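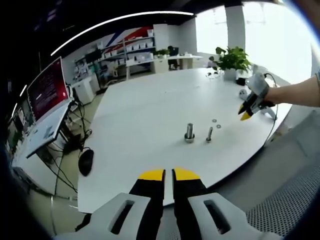
Big bolt, little bolt, and the two washers on the white table.

Evening, December

I have been thinking about bolts all day and I'm not even tired of it! Américo set me going this morning when he said I should stop reading about threads and just handle some, so I did. The big one stands up by itself with its hex nut down near the base, and it feels so good in the hand, a proper heavy thing. The small one stands too, a bit to the right of it, which pleased me more than it should have. It's so thin beside the other.

I turned a nut up and down for ages at lunch. You get it started crooked, back it off half a turn, feel for the little click, and then it just runs. I love that click. Sofia can do it with her eyes shut (she learned on her uncle's boat at Jernesholm) and she wants to race me. Not yet!

The washers are my weak spot. They're small and round and lie so flat on the tabletop that I can't get a fingernail under them. Slide it to the edge, Sofia says, but the table is broad and I'm lazy. I need to try a bit of tape.

What else. The plant in its white pot is still green, so the cold hasn't bothered it. I love that table with something growing on it. And the red, white and blue stripes on the wall cheer me up every time I lift my head, even this late in the year when it's dark by four.

Tomorrow: sort the bins by size, ask Américo about left-hand threads, buy tape. I want to get to 7 nuts on in a row without one crooked start. My best is four.

Comments

Natália Calado: Wet fingertip for the washers. Works for me every time.

Custódio Peixoto: Four is good! Left-hand threads will ruin your week though.

Carolina Valente: What's the plant? Mine all gave up in November.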